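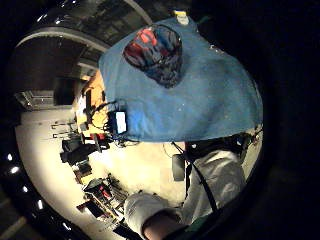
Setting the Table: Our Blue Cloth Project
Final report, Home and Interiors class

My name is Areti Mavromatis and I did this project with Vsevolod Dovhaniuk, who is way more patient with fabric than I am. Our question was pretty simple. If you put a big plain cloth on an ordinary table, which things stand out on it and which ones sort of disappear? Our teacher, Ms. Buzatu, liked it because it cost next to nothing, and I liked it because I could raid my own pantry for most of the supplies!

We picked blue after a long argument. Vsevolod wanted gray (boring, sorry) and I wanted green, and blue was what Gerasimos Nikolaidis had in his closet and was willing to lend us. It came with some creases and a bit of lint, and I was supposed to iron it and didn't. More on that later.

The plan was to set things out on the cloth, look at them from different spots in the room, then move them and look again. We worked in the evening on a Tuesday in August. We had a budget of 68 dollars and spent nearly all of it on snacks, which I still say counts as materials.

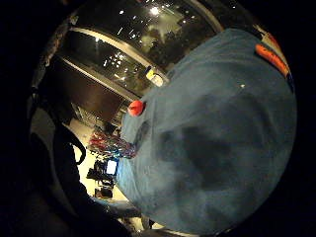 Does a plain cloth make small things easier to find?

It depends on the color of the thing. Red and orange jumped right out at both of us from anywhere in the room, and dark blue or black things took a second look.

I thought size would matter more than it did. My guess going in was that the tall packages would win every time, but a little round red thing held its own against them, even over by the edge of the cloth. Vsevolod had predicted this and was unbearable for the rest of the evening.

We also learned a lot about edges. When we put everything near the rim of the cloth, the middle looked huge and kind of lonely. When we moved it all to the middle, it looked like a yard sale. My favorite setups had a couple of bright things close together on one side and lots of blue left alone. I had written in my notes that the jars should go in back and the boxes in front, 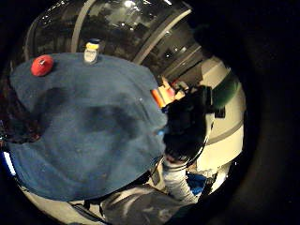

but that rule lasted maybe ten minutes. A jar with a yellow band looks great near something orange, so we quit sorting by type and went by color instead. It was faster, too, and we argued less (a little less).

The lint deserves its own paragraph. On a white cloth I doubt I'd have cared, but on blue every pale speck shows up, and once you notice one you can't stop looking at it. Next time I'm using a lint roller first, and yes, the iron. Vasiliki Tsolakis, who read our first draft, asked why we didn't just flip the cloth over. We didn't think of it.

For the last part we tried flowers. I was sure they'd take over the whole table, but the long green stem was softer against the blue than I expected and the white petals looked really fresh. Orange next to the cloth's own color was still the loudest thing we tried, and I'd put it and the flowers on opposite sides again in a heartbeat.

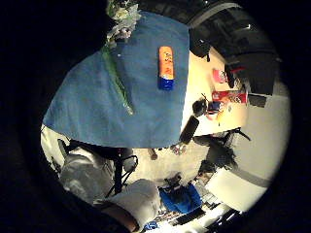
Figure 4. White flowers and an orange and blue package on the blue cloth.

If we did this over, I'd want 3 different cloths and the same set of things on each one, with a friend who hadn't seen our notes picking what they noticed first. Vsevolod wants to try stripes. I think stripes would be chaos, but he was right about the little red thing, so we'll probably try stripes. The cloth goes back to Gerasimos once I've washed it.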